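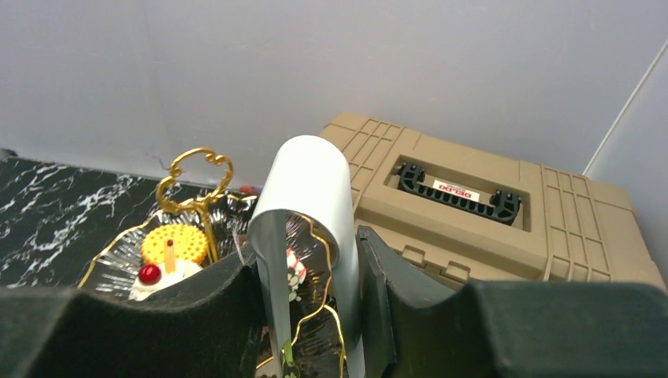 Is the gripper cell ready for the next block of funding?

Nearly: the fingers hold alignment again, and the wrist cable is the one job left.

So, July at Parnanex! Most of my month went into the gripper on the Meteditz cell. The fingers had started closing a hair out of line, which doesn't matter much on a big box but matters a lot on anything smooth and curved. I pulled both of them, cleaned the slides (so much grit), put in new pads and set the closing force down to 50 on the controller scale. Then I redid the wrist camera calibration, twice, as I'd left a screw loose the first time. My fault, and it cost us an afternoon.

The cell logged 2316 cycles for the month against the 2000 we promised you in the Mwaipopo plan, so we're ahead there. We also had 118 stops. Most came before the pad change, and I'm still sorting the rest by cause. My bet is the wrist cable, which rubs when the arm reaches low.

Money-wise, pads and screws came out of the spares line. The cable didn't, and I'd like your okay to order one from Mastora plus a backup. The quote is in the shared folder. Once it's fitted I'll rerun the calibration and send you the new stop log.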